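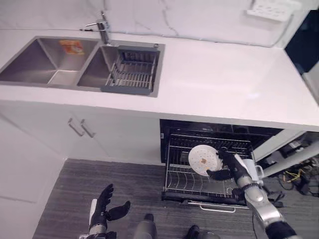 Drains and smells, quick version

Typing this up between jobs so excuse the mess. Same four or five questions keep coming in about kitchen drains, so putting it all in one place.

Slow drain, no smell
Grease, nearly always. Kettle of hot tap water first, not boiling if you have plastic pipes. Squirt of dish soap, wait ten minutes, run hot again. Do it twice before you reach for anything stronger. Plunger next – stuff a wet rag in the other drain if you've got a double sink or you'll just push air across. Cover the overflow too if there is one.

Smell, no slow drain
Probably the trap or the rubber flap on the disposal. Pull the flap up and look at the underside. Yes, that. Old toothbrush, soap, done. Lemon peel smells nice for an hour and does nothing for the gunk.

If the sink hasn't been used in a while (guest place, basement) the trap has dried out. Run the water for a minute. Fiona Ritchie wrote in February about a sewer smell in a rental that had been shut up all winter and that was the whole fix.

Baking soda and vinegar
Fizzes. Fun for kids. Fine for a smell, useless on a real clog. I know my aunt swears by it.

Cleaning the trap
Bucket under. Bucket UNDER. Then undo the slip nuts by hand, or with pliers and a cloth so you don't chew up the plastic. Dump it, scrub it with a bottle brush, check the washers. Flat or cracked washer, replace it, they cost next to nothing. Hand tight plus a tiny bit more when it goes back. Run water and feel the joints with a dry paper towel, you'll see a drip on paper before you'll see it anywhere else.

Don't empty the bucket into the same sink. I have done this.

Stainless
Wipe with the grain. Soft side of the sponge. Steel wool leaves bits behind that rust and then people think the sink is rusting. White crusty stuff round the faucet is lime – rag soaked in vinegar, wrap it, half an hour, rinse well. Keep vinegar off marble and other natural stone, it etches.

Dish racks
Take it out once a week and wash the feet. Slime lives there. Mine goes in the bathtub with hot water and a scoop of dishwasher powder for 20 mintues, then a rinse.

What not to pour
Bacon fat, paint water, rice (swells), coffee grounds, flour. Flour plus water is paste, think about it.

Akua Alhassan asks about drain strainers – the cheap mesh ones are fine, buy two so one can be in the wash. Niall Rutherford asks if he can mix two drain cleaners. No!! Never, and tell the plumber if you've used even one.

Faucet drips next time, still waiting on a cartridge so I can show wich way round it goes.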